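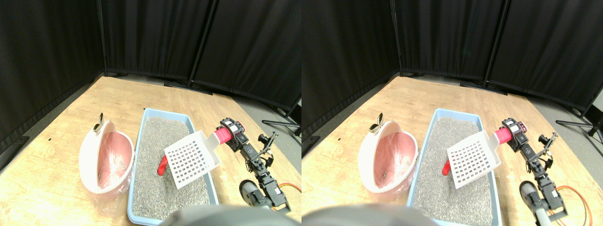 Figure 3. Stereo pair of a light wooden tabletop against black fabric panels. The two views are slightly offset.

3.2 Stimuli and procedure

Stereo pairs have long been used to study how people judge depth on plain surfaces. A surface with few marks on it gives the eyes little to match between the two views, and judgments made on it tend to vary more from person to person. Wood grain falls between a blank surface and a printed pattern. Figure 3 shows a pale grain of this kind, with a gray carpeted floor beyond the far edges of the table.

Sixty people took part in the study at the Nidside site. Each person saw 244 pairs, split into four blocks with a short rest between blocks. Pairs were shown in a mirror stereoscope at a fixed viewing distance of 50 cm. The order of the pairs was shuffled for each person. On every trial a small dot appeared in both views, and the person moved a slider until the dot seemed to lie on the surface. There was no time limit, and no feedback was given.

Before the first block, each person completed the Howells screening test for stereo vision. Those who failed it were thanked, paid and not tested further; they are not among the 60 reported in this paper. Glasses and contact lenses were allowed.

3.3 Scoring

The error on a trial was the signed difference between the slider setting and the correct setting, in minutes of arc. Trials in which the slider was not moved were dropped. We used the median error for each person and surface type, as a small number of very large errors pulled the means upward in the pilot data.

Two raters, Ketsara Chantharasri and Kittipong Chareonsuk, sorted the surfaces into plain, grained and patterned groups before any data were scored. They worked separately and settled differences by discussion. The full set held 283 pairs; those on which no agreement was reached were left out of testing. The groups were not changed after August, when testing began.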